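2025-05-03

Long day at the shop and my hands smell like solder and cutting oil, but the arm is moving properly again, so I'm writing this down before I forget what I did. I always think I'll remember and then in August I'm staring at a zip tie wondering what past me was up to.

Got in early and the Leclerc building was freezing, as usual (built in 1908 and I swear the windows have never closed all the way). Gaspard Marty was already there with the Stinedach lathe running, making bushings for his garden gate, so we yelled at each other over that for the first hour. He wanted to know if I'd fixed the shoulder yet. I had not fixed the shoulder. I'd been avoiding the shoulder for most of a week by working on cable clips, which I printed way too many of.

So, the shoulder. It had that little sag whenever the arm reached out past halfway, and then a twitch when it tried to correct. I'd been blaming the controller settings and kept fiddling with them late at night, which only made it twitch faster. Gaspard came over, wiped his hands, grabbed the upper link and just wiggled it. Clunk. You could feel it! Two of the screws on the output side had backed out, and a third one was only in there for decoration. I'd put them in dry back when I was in a hurry to see it move, and there they were, coming out on their own.

Took the whole joint apart on the bench, cleaned everything, put it back with threadlocker and the right length screws this time. Also found a washer I'd been missing - it was inside the housing, stuck in the grease. I put it in the jar with the other washers and felt very grown up.

Lunch was a Flemeo pie from the corner, eaten standing up. They've gotten smaller, I'm sure of it.

After that I had to redo the zero positions on all 6 joints, and I typed one of them in with the sign flipped. The arm swung off toward the window like it had somewhere to be and I slapped the stop button so hard the box fell off the shelf. Nothing broken, except a little plastic foot on the box, and my nerves. Gaspard laughed for a long time. I've now written the numbers on masking tape on the base so I can't do that again (I can absolutely do that again).

The new fingers went on around three. They're the longer black ones, tapered toward the tips, and I like them so much more than the stubby pair. The old ones could pick up a block fine but anything with a lip on it was hopeless, they'd bump the edge and shove the whole thing across the table. With these I can come in from above at a steeper angle and still see past them in the wrist camera, at least when they're open wide. I moved the camera mount back by one hole too, and that helps more than I expected.

What I want it to do by the end of summer is put together a burger. I know, I know. But it's a good one to practice on, because you've got round things and floppy things and things that slide, and everybody who walks by gets it right away. The bun pieces go in the clear container and the lettuce goes on the white tray next to it, and the arm has to work between the two.
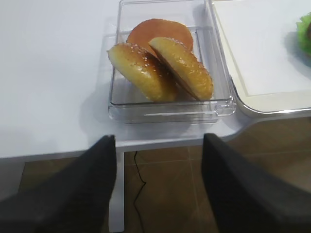

The part I keep going back and forth on is the order. If it goes for a top first, it has to deal with that dome and all the sesame seeds, and I don't know how the fingers will like a curved thing. The bottom bun is flat and plain and ought to be easier to hold, but then it has to be lifted out without knocking into anything else on the way. I'll probably try both and see which one makes me swear less.

The other thing is the Mavonov supply. I've had it set to 12 volts for the gripper and it seems happy, but the fan comes on every time the fingers close and it's loud enough that Gaspard asked if I was vacuuming. Might just be dust in there. I'll open it up next time, unplugged, Mom, if you ever read this.

Saved all the settings before I left, swept my end of the bench, forgot my jacket. Still need to order more of the short screws, and I owe Gaspard a pie.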